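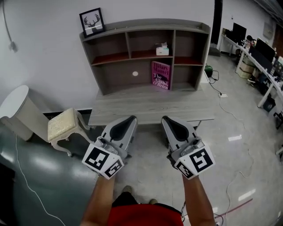

The desk, with the tissues and my current book.

Keler Oolong No. 2, loose leaf, 68 grams

I bought this because Agustina Mansilla wouldn't stop bringing it up, and because the shop in Gillton had it marked down in January. The tin promises orchid, warm butter and "a finish that lingers like mountain fog." I have been drinking oolong for a long time and have yet to taste fog in one.

So, the dry leaf. It smells good, I'll give it that. A little toasty, a little like raisin bread. The leaves are rolled fairly tight and there's more stem in there than I want to see at this price. Some stem is normal. This was a lot of stem.

First steep was by the instructions on the tin, 3 minutes just under boiling. Pale gold, thin, and mostly it tasted like warm water that had been near a flower. The second steep I left longer and things picked up. There was some of that butter, and a bit of a green bean taste that the tin doesn't mention. The third one was flat again. A good rolled oolong should still be opening up at that point, and this was already packing its bags. 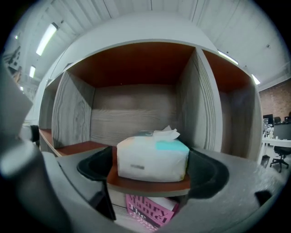

Tissues. It has been that kind of spring.

Yes, I had a stuffy nose the first week, and I know what that does to tasting. I put the tea away and came back to it with a clear head. Same result, except that I noticed a drying feeling on the sides of my tongue that I'd missed before.

I tried it in the gaiwan too, with twice the leaf and short steeps. Much better! The orchid finally showed up and the cup had some body to it. But at that rate you burn through 68 grams in no time, and then it stops being a bargain even on markdown. Noboru Kudo left a comment on my last review saying that Keler teas need harder water. Maybe. I used what comes out of my filter and I'm not buying special water for a mid-range oolong.
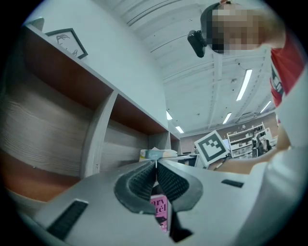 Hilary Mantel, my company for the second round of steeping.

For the same money I'd go back to the Plaltdale, which is less fancy on the label and holds up for more steeps. If you only brew gaiwan style and you find the Keler on sale, you could do worse. Anyone using a big mug and a basket should skip it.

2 stars out of 5. I'd have gone higher if the tin had talked less. The rest of mine is going into a jar for cold brew, and I'll add a note if that helps it any.

Posted 3/16/26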